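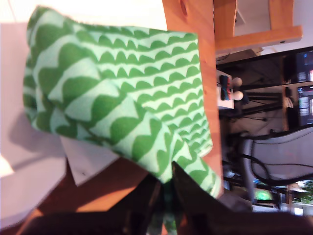 천 다루는 로봇 들이기 전에 자주 받는 질문 모음

다르나르(Darnar)에서 장비 구매를 맡고 있는 세완디 카루나라트네입니다. 천을 집고, 펴고, 접는 로봇을 알아보는 분들이 비슷한 걸 계속 물어보셔서 답장에 썼던 내용을 한곳에 모았어요. 저는 엔지니어가 아니고 견적서 받고 예산안 쓰고 납품업체랑 전화하는 사람이에요. 그래서 제어 이론 얘기는 거의 없고 돈이랑 일정 얘기가 많습니다. 기술 쪽은 같은 팀의 옥사나 디덴코에게 물어가며 썼고, 틀린 데가 있으면 제가 잘못 옮긴 거예요!

예산을 짜기 전

예산안은 어디서부터 시작해야 하나요?

저라면 로봇 카탈로그는 일단 덮어두고 천부터 꺼내 놓겠어요. 실제로 다룰 천 말이에요. 두께가 어떤지, 얼마나 미끄러운지, 무늬가 있는지, 제일 큰 게 어느 정도 크기인지. 이걸 한 장에 적어서 업체마다 똑같이 보내면 견적이 그나마 비교할 만한 모양으로 돌아와요. 제가 처음에 "섬유류 핸들링용"이라고만 써서 보냈다가 어떤 곳은 봉제 라인 설비를, 어떤 곳은 상자 옮기는 팔을 제안해 왔거든요. 견적서 두 장을 나란히 놓고 한참 들여다봤는데 겹치는 품목이 케이블밖에 없더라고요.

그다음에 적을 건 작업이에요. "접기" 한 단어로 끝내지 마시고, 뭉쳐 있는 천을 집는 것부터인지 펼쳐진 천을 받는 것부터인지 꼭 쓰세요. 구겨진 상태에서 시작하면 난이도가 확 올라가고, 그만큼 카메라와 소프트웨어 쪽 금액이 따라 올라갑니다.

로봇 팔 값이 전체에서 제일 크죠?

저도 그렇게 생각하고 첫 예산안을 썼다가 다시 썼어요. 팔 한 대 가격은 눈에 잘 띄니까 회의에서도 다들 그것만 물어보는데, 막상 품목을 늘어놓으면 그리퍼, 손가락 교체품, 카메라, 거치대, 작업대, 제어용 컴퓨터, 설치비, 교육비, 안전 관련 비용이 줄줄이 붙습니다. 이걸 다 합친 금액이 팔 값을 넘어가는 일도 있어요. 예산안에 "기타 부대비용" 한 줄로 넣지 마시고 전부 따로 적으세요. 나중에 한 줄이 잘려나가도 뭐가 빠졌는지 알 수 있어야 하잖아요.

중고나 대여는 어떤가요?

대여는 꽤 추천하는 편이에요. 저희는 4개월 대여로 시작해서 그 기간에 어떤 작업이 되고 어떤 작업이 안 되는지 보고 구매 사양을 정했어요. 대여료가 아깝다는 얘기가 내부에서 나왔는데, 계약서에 구매 전환 시 대여료 일부를 빼준다는 조항을 넣어서 넘어갔습니다. 이 조항은 먼저 말 안 꺼내면 잘 안 넣어줘요. 꼭 물어보세요.

중고는 팔 본체만 놓고 보면 괜찮은 물건이 있어요. 다만 제어기 소프트웨어 버전과 라이선스 이전 여부를 서면으로 받아두세요. 말로는 다 된다고 하거든요. 그리퍼는 저라면 새것으로 삽니다. 손가락 면이 닳아 있으면 얇은 천에서 바로 티가 나요.

그리퍼와 손가락

천에는 어떤 그리퍼를 사야 하나요?

옥사나 대답을 그대로 옮기면 "천마다 달라요"인데, 이러면 구매하는 사람은 아무것도 못 사잖아요. 그래서 제가 졸라서 받은 답은 이래요. 면처럼 어느 정도 마찰이 있는 천을 이것저것 다룰 거라면 두 손가락 평행형으로 시작하고, 손가락만 갈아 끼울 수 있는 모델을 고르라는 거예요. 흡착식은 통기성 있는 천에서 힘을 못 쓰는 경우가 있고, 바늘식은 천에 자국이 남을 수 있으니 완제품이면 조심하셔야 하고요.

저희가 쓰는 예산 기준은 손가락 세트와 어댑터, 여분 패드까지 묶어서 110만 원입니다. 그리퍼 본체는 뺀 금액이에요. 처음에는 여분 패드를 안 넣었다가 추가 발주를 따로 냈는데, 소액 발주라 결재 올리는 시간이 물건값보다 비쌌을 것 같아요 (계산은 안 해봤습니다).

손가락이 넓으면 더 좋은가요?

잡는 면이 넓으면 뭉친 천을 한 번에 쥐기는 편한데, 대신 한 겹만 집고 싶을 때 두 겹이 딸려오기 쉬워요. 수건 접기처럼 모서리를 정확히 집어야 하는 작업이라면 끝이 얇은 손가락을 같이 견적에 넣으세요. 두 종류를 사서 갈아 끼우는 게 중간 크기 하나로 버티는 것보다 나았어요, 저희는요. 교체에 공구가 필요한지도 보시고요. 볼트를 풀어야 하는 방식이면 현장에서는 결국 하나만 쓰게 됩니다.

그리퍼에 카메라를 다는 비용은 따로 잡나요?

따로 잡으세요! 카메라 본체, 고정 브래킷, 케이블, 설치 후 보정 작업까지 항목이 여러 개예요. 특히 케이블이요. 팔이 돌아갈 때 같이 꼬이고 당겨지니까 길이와 굽힘 규격을 맞춘 걸 사야 하고, 여분도 하나 있어야 마음이 편해요. 손목 쪽 카메라는 그리퍼가 화면 한쪽을 꽤 차지한다는 것도 알고 계셔야 해요. 시야각을 넓게 잡으면 작업대 너머 책상이랑 의자까지 다 들어오는데, 그게 괜찮은지 아닌지는 소프트웨어 담당자와 먼저 얘기하시고요.

공간과 조명

전용 작업실이 있어야 하나요?

있으면 좋지만 없다고 못 하는 건 아니에요. 튼튼한 탁자 하나와 그 주변 공간이면 시험은 시작할 수 있어요. 업체 권장 도면에는 늘 넓고 하얀 방이 나오는데 우리가 사는 데가 그렇지 않잖아요. 팔이 끝까지 뻗었을 때 닿는 범위를 바닥에 테이프로 먼저 그려보세요. 벽이나 문짝, 의자 등받이가 그 안에 걸리는지가 그때 다 보여요. 저는 이걸 계약 뒤에 했다가 탁자 위치를 통째로 바꿨습니다.

탁자 표면은 예산에 영향을 주나요?

조금요. 광택이 있는 나무 상판은 빛을 튕겨서 카메라 쪽에서 불평이 나올 수 있어요. 그렇다고 탁자를 새로 살 필요는 없고 무광 매트를 깔아보는 값 정도만 넣어두면 됩니다. 매트 위에서 천이 얼마나 미끄러지는지는 또 달라지니까 시험할 때 매트 있는 쪽과 없는 쪽을 둘 다 해보세요. 옥사나는 매트 색도 중요하다고 하는데, 천 색과 구분만 되면 비싼 걸 살 이유는 없다고 해서 저는 제일 싼 걸로 샀어요.

햇빛이 들어오는 방인데 괜찮을까요?

창가에서 해보시면 금방 아실 텐데, 강한 빛이 들어오면 연한 색 천은 하얗게 날아가 버려요. 초록 반원 무늬가 민트빛 바탕에 찍힌 천 같은 건 진한 초록 쪽은 남고 옅은 바탕은 흐려집니다. 블라인드와 보조 조명 비용을 처음부터 넣어두세요. 큰 금액이 아닌데 나중에 추가하려면 이상하게 눈치가 보이는 항목이에요.

반대로 실제 쓸 곳이 볕 드는 방이라면 시험도 볕 드는 방에서 하는 게 맞아요. 완벽한 조명에서 통과한 장비를 창가에 놓고 나서 속상해하는 것보다는 낫습니다.

업체와 견적

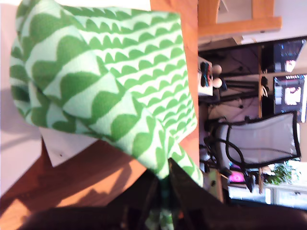 견적은 몇 군데에서 받는 게 좋은가요?

저는 세 군데를 권해요. 저희는 아르넥(Arneck), 지스턴스(Jistance), 벨몬테(Belmonte)에서 받았고, 그보다 늘리면 비교표 만드는 사람이 지칩니다. 그 사람이 저예요. 아르넥은 팔과 제어기를 묶어서만 팔았고, 지스턴스는 그리퍼와 비전을 따로 떼어줬고, 벨몬테는 설치와 교육이 강했어요. 같은 양식의 빈 표를 먼저 보내고 거기에 채워달라고 하면 일이 훨씬 줄어요. 자기네 양식이 있다고 버티는 곳에는 둘 다 달라고 하면 됩니다.

시연은 꼭 봐야 하나요?

꼭 보세요, 그리고 자기 천을 들고 가세요. 업체 시연용 천은 그 업체가 제일 잘 다루는 천이에요. 저는 빳빳한 것과 흐물흐물한 것을 섞어 가방에 넣어 갔습니다. 벨몬테의 로살리아 아로요 씨가 가방을 보더니 이렇게 가져오는 손님이 더 많으면 좋겠다고 하셔서 조금 우쭐했어요.

볼 때는 같은 천으로 50회 연속 시험을 요청하세요. 잘 된 한 번은 영상으로도 얼마든지 볼 수 있잖아요. 놓친 횟수와 사람이 손댄 횟수를 따로 적어달라고 하고, 그 기록을 견적서에 첨부해 달라고 하세요. 나중에 검수 기준을 정할 때 이 종이가 제일 쓸모 있었습니다.

납기는 얼마나 보고 일정을 짜야 하나요?

저희가 받은 것 중 제일 긴 품목은 17주였어요. 팔이 먼저 오고 어댑터 플레이트가 안 와서, 팔이 포장된 채로 창고에 서 있었죠. 품목마다 납기를 따로 받고 제일 늦은 것에 설치 일정을 맞추세요. 설치 기사 방문을 먼저 잡아버리면 변경 수수료가 붙는 곳이 있어요. 저희는 6월에 설치하려고 했는데 결국 미뤘습니다.

결제 조건은 어떻게 나누나요?

계약금, 납품, 검수로 나누고 검수 쪽 비중을 넉넉히 남겨두세요. 검수 기준은 "정상 작동"이라고 쓰면 안 돼요. 팔이 움직이기만 해도 정상 작동이거든요. 어떤 천을, 어떤 상태에서 시작해서, 어떤 모양이 되면 성공인지 문장으로 써야 합니다. 지스턴스 담당이던 성리 레이 씨는 이 문장을 같이 고쳐줬는데, 처음 제가 쓴 건 너무 깐깐해서 사람도 통과 못 할 수준이었대요.

들여온 다음

유지비는 매년 얼마나 잡나요?

금액은 장비마다 너무 달라서 여기에 적어도 도움이 안 될 것 같고, 항목만 드릴게요. 패드와 손가락 같은 소모품, 케이블 교체, 소프트웨어 구독료, 정기 점검, 그리고 담당자 시간. 마지막 걸 빼먹는 분이 정말 많아요! 보정이 틀어졌을 때 다시 맞추는 것도, 새 천이 들어왔을 때 시험해 보는 것도 다 누군가의 오후예요. 저는 예산표에 인건비 줄을 따로 만들고 옥사나 이름을 적어 넣었습니다 (본인 허락 받았어요).

구독료는 갱신 때 인상 상한을 적어달라고 하세요. 첫해 할인만 보고 계약하면 다음 해 예산안을 쓸 때 깜짝 놀라요.

안전 관련 비용은 어디까지 넣어야 하죠?

위험성 평가, 비상정지 버튼, 바닥 표시, 필요하면 울타리나 센서까지요. 협동 로봇이라고 전부 생략되는 게 아니고, 어떤 그리퍼를 달고 어떤 속도로 쓰는지에 따라 달라집니다. 제가 판단할 수 있는 영역이 아니라서 저희는 외부 평가를 받았어요. 업체에 맡기더라도 보고서가 누구 명의로 나오는지 확인해 두세요.

천 말고 다른 물건도 같이 다룰 수 있나요?

팔은 되는데 나머지가 안 될 때가 많아요. 손가락을 바꾸고 프로그램도 새로 짜야 하니까, 언젠가 상자도 옮기고 병도 집겠다는 계획이 있다면 가반하중을 조금 여유 있게 고르는 정도로만 대비하세요. 아직 없는 작업을 위해서 비싼 옵션을 미리 사두는 건 말리고 싶어요. 저희 창고에 그렇게 산 센서가 하나 있습니다.

예산이 깎이면 뭐부터 줄이나요?

두 번째 팔, 예쁜 거치대, 최고 사양 컴퓨터 순서로 줄였어요. 교육비와 여분 패드는 끝까지 붙들고 있었고요. 프리데리케 프레리히스 팀장님이 교육을 빼자고 하셨을 때는 시연 기록에서 사람이 손댄 횟수를 보여드렸더니 그냥 넘어가 주셨어요. 두 팔로 해야 편한 작업이 있긴 한데, 탁자 모서리나 집게를 이용해서 한 팔로 버텨보는 기간이 있어도 괜찮더라고요.

비교표 양식 좀 받을 수 있을까요?

메일 주시면 보내드려요. 품목 이름과 납기, 보증 기간, 소모품 단가 칸이 들어 있고 금액은 다 지웠습니다. 혹시 쓰시다가 필요한 칸이 더 생기면 알려주세요, 저도 다음 구매 때 넣게요.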